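Speaker notes — Isla Swanson, "Writing About Famous People's Kids"
Mar 19, 2024

Good evening, everybody, and thank you for coming out. I can see a few faces from the Bilthorpe newsletter days, which makes me happy and also a bit nervous! (Wait for people to sit. Water is on the left.)

I'd like to start with a confession. For ten years I wrote the baby column at Gitgate, and I loved it. Births, first birthdays, who wore what to the christening, all of it. I'd have told you back then that a cute picture of a singer's toddler never hurt a soul, and I'd have meant it.

Then came the Ochoa letter. Some of you know this one, so bear with me. We had run a short item, maybe 100 words, about a soap actress picking up her son from preschool. It drew 2,862 comments, and a good many of them were about the boy's ears. His grandmother wrote to me by hand. She was very polite, and I kept the letter in my desk until I left — I still have it at home.

(Pause. Don't rush this part.)

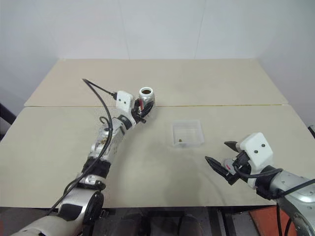

A light-colored tabletop against a white wall.

So what did we change? First, if a parent posted the picture themselves, we described it and linked to it, and we left the child's school and neighborhood out. Second, we closed comments on anything about a child. My editor at Jikby, where I went next, thought we'd lose half our readers over that. We lost a few, and some wrote in to say they liked the page better, bless them.

The breakup stories are harder. Two famous people split, there's a new baby, and everyone wants to know who has visited and who hasn't. I don't have a perfect rule for you. I do ask myself whether that child, at 19, could read my piece over breakfast and still finish the toast.

(If time is short, skip the awards party story. If not, tell it, but keep it under five minutes, Isla.)

Questions now, please. There's a microphone coming down the aisle, and I'm happy to stay afterward and chat.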